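Plastus: meteorite thin-section notes, README

I put this together over the winter so our notes on small stony meteorites would finally live in one place.

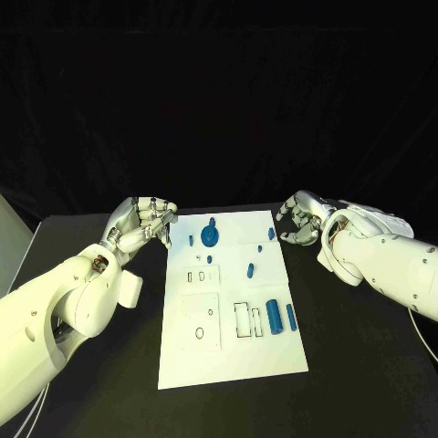
Nazanin Kordestani wrote back that the mineral column was fine but the grain sizes needed units, and she was right - they're all in microns now!

You get 2,000 rows in 2 files. grains.csv has one row per grain (mineral, size, which slice it came from), and slices.csv covers the 12 slices we cut at Zedthorpe. Blank means we didn't measure it, zero means we looked and found none. Please don't mix those up, I did it myself in January and lost a weekend.

Olivine and pyroxene labels are solid. The metal ones are shakier, so check the "sure" column first.

Questions or fixes go to Kofi Abubakari or me, Seren Vaughan.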